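Home | Vacancies | Grounds | Events | Contact

Seasonal Terrace Attendant - Jelleck Garden Rooms, Draddale
Reference 1358

Jelleck is hiring two attendants for the outdoor seating area at Draddale. The post starts in February with indoor training and moves outside when the terrace opens. 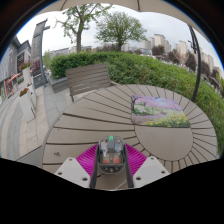
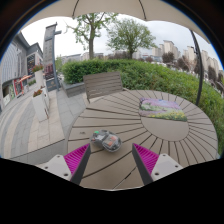
Terrace at Draddale, round slatted table with a small landscape picture on top.

Duties

The attendant sets up, clears and cleans the outdoor tables. Slatted tops are brushed along the grooves, from the center panel out to the rim, then wiped with a damp cloth. Pressure washers are not used on any furniture. Marks, splits and missing screws are entered in the terrace log by table number.

Small items such as pictures, cards and game pieces are collected at close and returned to the cabinet in the Aneck room. Items left by guests are bagged, labeled and handed to the front desk the same evening.

Umbrellas are closed when wind is forecast and at the end of every shift. The attendant also sweeps the paving and picks litter out of the hedge line. Hedge trimming is done by a contractor, Nyitrai, and is not part of this job.

Requirements

- Able to lift 43 pounds and move chairs repeatedly during a shift
- Able to work outdoors in heat and light rain
- Basic written English for log entries
- Prior work in grounds, catering or furniture care is useful but not required

Terms

The contract runs for 183 days. Shifts are either early or late, assigned by rota, with one weekend in 2 worked. Gloves, apron and rain jacket are supplied. Safety shoes are not - applicants should have their own before the first shift. Meals are provided on shifts longer than six hours.

How to apply

Send a one-page work history and the names of two references to Ottó Vörös, Grounds Office, Jelleck, Draddale. Quote the reference number. Interviews are held on Thursday mornings and include a short practical task on the terrace. Applicants who need a different time should say so in the application.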